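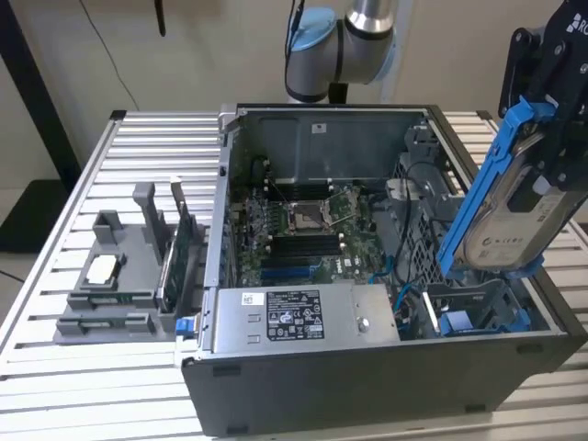
Clakora: a data set of library late-fee excuses

Clakora holds 1000 short excuses given for overdue books at the Wellville town library, typed up from the paper slips people fill in at the desk. Spelling is left as found, including three ways to write "diarrhea."

Files

excuses.csv – one row per slip
tags.csv – 14 tags, among them dog, flood, in-laws and "forgot"
notes.txt – arguments over the tags

Columns in excuses.csv are id, text, days_late and fee_waived. Where days_late is blank, the slip had coffee on it.

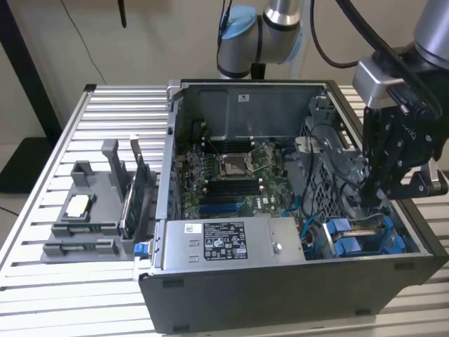
Open desktop tower, CPU socket empty.

Known problems

The "dog" tag also covers one goat. A second goat was tagged "in-laws" and we have decided to leave it. 65 slips carry 2 tags, and Stallinus, our loader script, reads only the first. Use Kokkinos if you need both; it is slower and complains more.

Fees were waived for reasons the slips don't record, so please don't train anything to predict them. Names and phone numbers have been removed.

Changes

Wednesday, August 20, 2025: fixed the commas. The next release is due in September, if the slips come back on time.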